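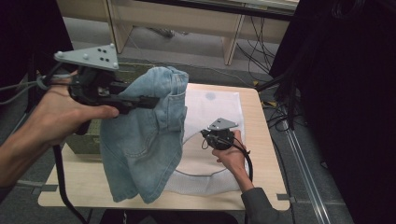 I have strong feelings about jeans, and most of them come down to this: we wash them way too much, we buy them way too often, and we have completely forgotten how to fix them. My grandmother had one sewing tin and a bad temper, and she kept four kids in the same pants for years. I have a phone full of shopping apps and I throw things out when the knee goes. Take a light blue pair with a bit of stitching on the back pocket, the kind you find bunched up on a table in pretty much any house in the country. Nothing fancy. Somebody will wear those for a couple of years, the inside of the thigh will go thin, and then into a bag they go. That bag is what I want to complain about.

I started paying attention last September, when I cleaned out my closet before moving across town. I pulled out 23 pairs of pants. Twenty-three! I live alone and I wear the same two! Most of the others had one thing wrong with them, a popped button or a zipper that stuck or a hem that had come down in back where I'd been walking on it. I had paid good money for every one of them and then quit on them over something my grandmother would have handled during a phone call.

So I did what you're supposed to do, and drove them to the donation bin behind the grocery store. It was full. There were bags piled up next to it, some split open, with sleeves hanging out in the rain. I stood there feeling very silly, and then I put my bags back in the trunk and drove home.

A few days later I took six pairs to Deepak Sisodia, who runs the alterations counter at Rutkowska Cleaners. I'd walked past that place for years and figured it was for wedding guests and people with suits. He turned the first pair inside out, ran his thumb along the seam and told me I could do this one myself. I said I couldn't. He said, "You can thread a needle?" and I said sort of, and he handed them back to me! He kept the other five and charged me $78 for the lot, and I'm wearing one of them as I type this.

Now, I know the argument against, because my brother makes it every time we eat together. A new pair at the discount place costs less than the repair, so why bother? And on some days he's right. If you have three kids and two jobs, you are not going to sit up at night patching a knee, and I would never tell you that you should. My complaint is with the people (me, for example) who have the time and the money and still treat clothes like paper towels.

It doesn't help that the cheap ones are made so badly. I bought a pair from a brand called Simau a while back for 40 bucks and the belt loop came off the second time I pulled them up. You can't really mend a pair like that, there's nothing for the thread to hold on to. The fabric is so thin and stretchy that a patch just tears its own hole right beside the old one. If I could ask the clothing companies for one thing, it would be an extra inch of cloth at the hem and seams wide enough to let out. Old pants had that. You could grow in them, which some of us have done.

I'd also like to see sewing back in the schools. When I was in seventh grade we had one term of it, boys and girls both, and I made an apron so ugly my mother kept it in a drawer as a kindness. But I did learn a running stitch, and when I sat down with that pair Deepak gave back, my hands still sort of knew it. The hem took me most of a movie. It's crooked on the left leg and I don't care, because it's at my ankle and I'm not a model.

And please, wash them less. I do mine when they smell or when I've spilled something, inside out, cold water, and then over the shower rod to dry. The dryer is what kills them. All that gray fluff in the lint trap used to be your pants.

I'm down to nine pairs now. Some went to my niece, who cuts them into bags, and a couple were past saving and got turned into rags for the garage. There's still one with a busted zipper on the chair by my bed. Zippers scare me, so that one is going back to the counter at Rutkowska, and if Deepak tries to hand it back to me I'm going to pretend I don't hear him.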